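Ticket 2949 — Grasp success drops after change of the action chunk length
Project: Javdale
Opened by: Jeanine Kramer
Status: open

Problem. With the policy from August the arm picked the orange cylinder in 18 of 20 trials. After I retrained with the longer action chunk, it comes down too early and the finger touches the top of the cylinder.

What I tried:
Calibrated the wrist sensor again. No change.
Went back to the old checkpoint on the same table. The grasps are good again, so I do not suspect the hardware.
Checked the training set, 539 episodes. Nothing is missing.

Reply from Abugri group: please compare the time stamps of the images and the joint states. In our logs the images were 2 frames behind, and a long chunk makes such an error bigger.

Update, 16:40. They were right — the delay is also in my data. I shifted the images and started the training again on Hillel. The start position for the new trials stays the same, with the gripper close to the cylinder and the gray block with the square hole inside the blue box. I will keep all other settings as they are, so that we can compare only the delay. 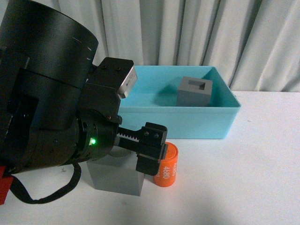
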